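Teaching a Robot to Wait: A Conversation With Naledi Kruger

May 11, 2023

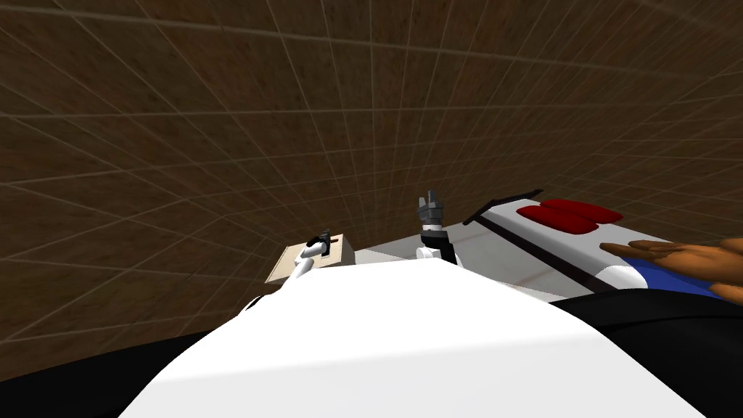

The simulated workspace, with the box under the left gripper and a human hand at the right. Render: Kalby

Naledi Kruger spent most of last year on a problem that she says sounds too small to be a research topic. She wanted a two-armed robot to stop moving when a person was about to need the same space, and to start again when the person was done.

Kruger works at Kalby, a robotics lab in Ostdale with a small staff and one real robot that everyone shares. Her paper on what the group calls yield training was posted this month with Italo Zuccaro and Majdi Zein as coauthors. The method was developed almost entirely in simulation. We talked in the lab's meeting room, and Zuccaro joined for the second half.

The usual approach to sharing a work area, Kruger said, is to draw a boundary around the person. If a hand crosses the boundary, the robot freezes.

"It's safe, and it's what you should do if you don't have anything better," she said. "But the robot ends up frozen for a good part of the day. The hand is over there doing its own thing, and the robot is over here holding a box, and there's no conflict at all. It stops anyway."

Her group's robot learns from short simulated episodes instead. In each one, the robot has a box to move, and a simulated human hand is somewhere in the work area. Sometimes the hand stays where it is. Sometimes it reaches across for something. The robot is scored on how well it finishes its own task, and it loses points whenever the person's path has to bend to get around an arm.

That last part is the main idea in the paper. The robot is not scored on distance to the hand. It is scored on how much it changes what the hand would have done without it.

"We run every episode twice," Kruger said. "Once with the robot parked, so we know where the hand wants to go. Then again with the robot working. The difference between those two is the cost."

Running everything twice is expensive on a real machine and cheap on a computer. The group trained on 4000 paired episodes, which took 60 hours on the lab's own hardware. Kruger said the number of episodes was picked early on and never carefully tuned. Majdi Zein wrote the code that generates them, including the part that decides what the hand is after and when it gives up.

I asked how realistic the simulation needed to be. The rendering from the project is plain. The walls carry a wood pattern divided into square tiles, and the large white object on the right, with its two red pads, doesn't look like anything you would find in a particular factory or home.

"People ask about the walls more than they ask about the math," Kruger said. "We didn't spend much time on looks. The things I care about are where the hand is, where the arms are, and whether the box is being held properly. If those are right, the rest can be pretty crude."

She was more careful about the robot's viewpoint. The view looks out over the robot's own white body, with both arms rising into it. An arm can hide things from that position. In an early version of the work, the training code knew the exact position of the hand at all times, even when an arm was blocking it. The robot did very well in those tests. When the group took that information away, the results fell apart.

"It had never had to deal with losing sight of someone," she said. "So the first time the hand went behind the arm, it acted as if the person had gone home."

The fix took most of the winter. The robot now keeps a running guess of where the hand may have gone, and the guess spreads out the longer the hand is hidden. If the guess gets wide enough to overlap with the path of an arm, the robot slows down. Kruger described this as the least original part of the paper and the part that mattered most.

Zuccaro came in at this point with a laptop and a sandwich. He handled the comparison against the boundary method, and he wanted to talk about the arm that isn't doing anything.

"With two arms you have a question you don't have with one," he said. "Where does the spare one go? In the boundary method, nobody decides. It stays wherever the last task left it. A lot of the time that is exactly where the person wants to reach."

In yield training, the free arm is scored the same way as the busy one. Zuccaro said it learned to fold back toward the body in some episodes and to stay upright in others, depending on what the hand seemed to be after. The group did not program either of those positions.

The result they report is a modest one. Compared with the boundary method, the trained robot finished its box task sooner in most test episodes, and the simulated hand took a more direct path. It did worse in one group of tests, in which the hand changed its mind partway through a reach. The robot would commit to moving out of the way in one direction and then be slow to correct.

"We put that in the paper because it's the first thing somebody will find," Zuccaro said. "Akosua found it in an afternoon."

Akosua Nutsugah, who runs the testing group at Flaltard, got an early copy of the code and sent back five pages of notes. Kruger said those notes changed the discussion section a good deal. They also led to a new set of test episodes in which the hand hesitates, stops, or turns back.

The larger gap is between the simulation and real people. The hand in the simulation does not learn. It doesn't get used to the robot, or get annoyed with it, or start reaching faster because it trusts the arm to move. Kruger thinks real people would do all of those things.

"I can't tell you it works with people," she said. "I can tell you it works with our hand."

Trials with people are being planned with Vilmos Barta at the Szilágyi lab, who has run shared-table studies before. The first round will use light boxes and slow arm speeds, with the boundary method left switched on underneath as a backup. Kruger expects the backup to trigger often at first and said the group will report how often it does.

Before then she wants to retrain with more varied hands. All of the current episodes use a single hand model in one size. Zein has started on the new set, and the lab plans to release it along with the training code once the licensing on the hand model is settled.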